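4.2 What the arm could and couldn't do at the rack

I'll start with the good news, because there was some. Out of 280 attempts at the bin-moving chore, the arm finished 139 without anybody touching it. When we planned this study in November, Kanini Mfinanga bet me lunch that we wouldn't get past a third, so I've had my lunch and I'm feeling generous. Still, a bit under half is a number that would get a human stock clerk sent home, and I want to spend this section on the other half.

The chore itself is dull, which is why we picked it. A blue bin sits on a rack. Somebody (or something) has to reach in, get hold of it, slide it out over the front of the rack and put it down on a cart. Erasto Mosoti does this all morning while talking about football. He doesn't look at his hands. We asked him to think out loud for 11 bins and he gave up after the second one — there was nothing in his head to report, he said, he just pulls the thing.

The arm has to be told what pulling the thing means. We ran three setups: a scripted reach with fixed waypoints (the Brunner baseline from Section 3), a learned policy trained on Dennis Kirui's demonstrations, and that same policy with a slow final approach bolted on, which Dennis calls Dimitier and I've given up trying to rename. The scripted reach was great when the rack was exactly where we left it and hopeless otherwise. One bump from a cart and it would close its fingers on air, very confidently, over and over! The learned policy coped fine with a bumped rack but got sloppy close in, and most of its failures came in the last short stretch before contact.

We sorted those failures by hand. Forough Hashemi and I watched every one of them separately and then compared notes, and we disagreed on only 21, mostly over whether a slip counts as a bad grasp or a bad pull. I say grasp, she says pull, and the tables follow her scheme since she did the typing.
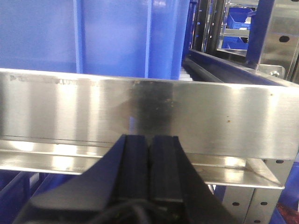
Figure 4. Gripper fingers just below the steel rail, wrist camera view.

The close-in trouble is mostly about what the arm thinks it's looking at. A person coming up to a rack has two eyes, a neck and a lifetime of kitchen drawers to go on, while our policy has to make do with much less. Polished steel is a rotten thing to show it. Look at the middle of the rail in Figure 4, right over the fingers, where there's a dark smudge that is most likely just the gripper's own reflection. Add the white glare on the lip underneath and you've got a surface whose looks depend on where you're standing. I suspect the policy leans on marks like these more than it should, though we haven't run the test that would settle it (matte tape on the rail, same starts, same bins).

So, can a machine do this job yet? On a quiet rack with someone nearby, sort of. Bakari Lema, who has to keep the shop running while we play, says he'd take the slow version for the night shift if it would stop and ask for help when it's unsure. None of our three setups does that, and Section 5 looks at what it would take to add it.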